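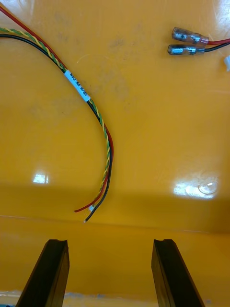

Red, black and a yellow/green twisted pair, white label sleeve on the bundle

Label sleeves on small harnesses: heat shrink or wrap-around?
Community help > Wiring and cable > Marking
Posted by Enikő Bakos, July 6, 2021

I build low-voltage harnesses in small batches, 20 at a time, for a pump controller. Each has a supply pair (red and black) and one signal pair, twisted. The drawing calls for a printed marker near the connector end but doesn't say what kind. So far I have used Rilero wrap-around labels printed on an office thermal transfer printer. After storage the free edge lifts on a few of them, always on the side where the twisted pair makes the bundle uneven. The print itself is fine.

Should I change to heat-shrink sleeve? If so, does shrinking it over a twisted pair do any harm to the signal? The pair carries a slow serial line. Jacket is plain PVC rated to 80 °C. Total length is under 3 meters.

Gráinne Nic Giolla
Accepted reply

The edge lifts because the adhesive is bridging a gap. A flat label wants a round, smooth surface, and a bundle of loose wires is neither. You have two options.

Heat shrink holds better, but it has to go on before the second connector is fitted. Check the shrink temperature on the data sheet. Many sleeves need more heat than your PVC rating, which is a continuous figure, so a short pass with the gun is normally acceptable. Keep the nozzle moving and stop when the sleeve is snug. If the insulation goes shiny or soft, you have overdone it.

Electrically, a short sleeve over a slow serial pair makes no difference you could measure with bench equipment. Untwisting the pair to make it lie flat under the label is worse practice. Leave the twist alone right up to the connector.

If you would prefer to keep the wrap-around type, buy the self-laminating version and order it long enough that the clear tail goes over the printed part and sticks to itself. Clean the wires with isopropyl alcohol first and let them dry. Rework is easier this way, as you can slit the label off without going near the insulation with a hot tool.

Print the part number and revision on two lines. Repeat the text if the label may be read from either side.

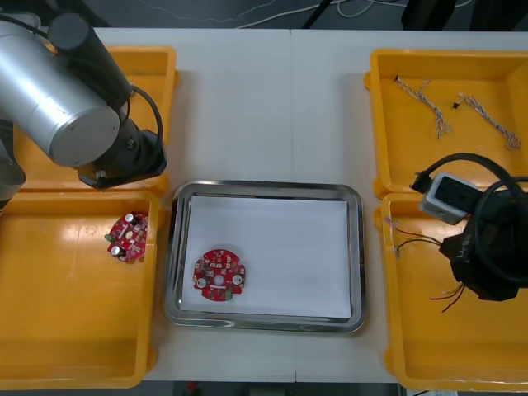
Nantana Intarasuk

Agree with the above on self-laminating. Order by the bundle diameter, measured over the twisted pair at its widest point. I bought the Lostley ones by wire gauge once and the tail came up short on all of them.

Treasa Nic Giolla

we just use a cable tie with a flag on it. works fine

Enikő Bakos

Thank you. The connectors are crimped at both ends before marking, so shrink would mean changing the build order. I will try self-laminating on the next batch. Cable tie flags are ruled out by the clearance in the housing.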